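诺伦特装配车间上了机械臂，老员工的活儿也跟着变了

上周我又跑了一趟诺伦特（Nulent）的小件装配车间，早上7点多到的，赶上交接班，门口全是端着豆浆的人。上次来还是冬天，那会儿大家聊的都是“听说要上机器”，这回机器已经干上活了，4个工位，每个工位一条机械臂，是瓦格纳松（Ragnarsson）那边负责集成的，程序也是他们的人来调的。

先说大家最关心的：人没少。车间一共58个人，6月改造之前是这个数，现在还是这个数。不过活儿变了不少。原来坐在那4个工位上的师傅，一天到晚就是拿起来、放进去、再拿下一个，干到下午手腕发酸，晚上回家拧毛巾都费劲（这话好几位都跟我说过，连比划的动作都一样！）。现在这几位改成了看工位、换夹具、抽检，谁的工位停了谁去处理。

培训前后花了10天左右，上午听课，下午上手。我本来以为最难的是编程，一问才知道大家头疼的是报警信息，满屏英文缩写，头几天见一个查一个。后来班组自己弄了张中文对照表，塑封好挂在工位边上，字特别大，我站在过道里都能看清。一位干了多年的阿姨跟我说，她现在听声音就知道夹爪有没有夹正，比看屏幕还快。我信，她说这话的时候头都没回。

当然也有不满意的。有两位师傅觉得新岗位“站着等”的时间太长，宁可手里有活儿，后来申请调去了包装线，车间也批了。还有人惦记计件工资的事：以前手快的人月底能多拿一截，现在节拍是机器定的，多出来的那一截怎么算？车间的答复是先按改造前的平均水平发，新办法还在商量。食堂里聊起这个，一桌人声音都高了，我饭都没怎么吃上。

节拍这事儿也挺有意思。刚开始调得偏快，下一道检验的人跟不上，料盒在桌上越堆越高，没过几天就主动降了速。班长的意思是，快那一点没用，后面堵着，前面再快也是白快。 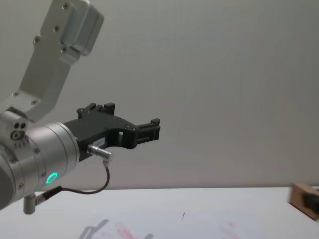

安全方面我也多问了几句，毕竟人和机械臂离得不远。现在的规矩是，换夹具、清台面之前必须先让机械臂停下来，两个人互相确认了才能伸手，新来的员工头一个月不单独看工位。有人嫌麻烦，可也都照做，我在那儿待了一上午，没见谁图省事跳过去。

接下来还要改的是隔壁的罗恩贝格（Rornberg）线，那条线做的零件更碎，换型也勤，一天能换好几回，大家心里都没底。车间打算先拿2个工位试，排班先不动，试完了再说后面的。听说看工位的人会优先从这批培训过的师傅里挑，已经有人在打听怎么报名了。那位靠耳朵听夹爪的阿姨也想去，就一个条件：不上夜班。

罗恩贝格线开始试的时候我还会再去，到时候把计件工资的新办法一块儿问清楚，有消息接着写。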